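Chapter 10
Practice Rules for Hand-Held Gripper Work

10.1 Scope

Chapter 9 dealt with the limits placed on powered arms. The present chapter covers the rules that apply when a person carries the gripper by hand and the recorded motion is later used to train or program a machine. No motor moves the tool in this case, so most of the guarding rules in Chapter 4 do not apply. The rules that remain concern the work area, the state of the tool, and the record kept of each take.

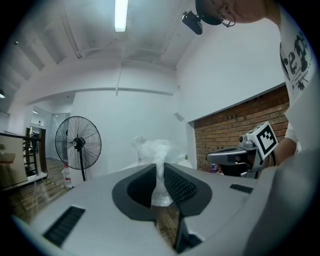 A site standard should name one party responsible for the work area. Under the Tresberg rules, used throughout this book, that party is the session lead. The session lead checks the floor for cords, bottles and loose packaging before the first take and again after every break. Items that are part of the task are listed on the task sheet. Items that are not listed are moved out of reach or left where they are for the whole session. Moving them between takes is a fault and must be logged.

10.2 Tool Condition

Finger pads are inspected at the start of each session. A pad that is torn, lifted or glazed is replaced, and the pair is replaced together. Printed markers must be flat, clean and fixed so that they cannot shift by hand. The Limton checklist has 17 entries, of which 10 concern pads and markers.

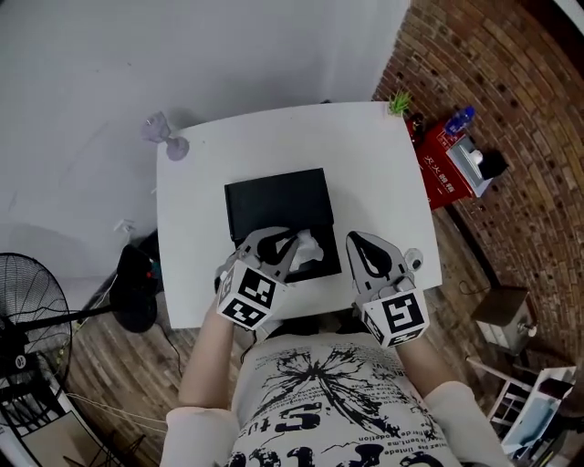

Take length is set by the task sheet. Where none is given, the Namboodiri limit of 20 minutes of unbroken work per operator is applied, followed by a rest with both tools set down. The operator may stop a take at any time and need not state a cause.

A stopped take is kept, marked as incomplete, and numbered in sequence with the others. In the Sidus trial, discussed in Section 10.4, a set of 784 takes could not be accepted until the missing numbers had been traced.

10.3 Terms Used in This Chapter

Take: one recorded attempt at a task, from the start signal to the stop signal.
Session: all takes made by one operator between sign-in and sign-out.
Fault: any departure from the task sheet, whether or not the task was completed.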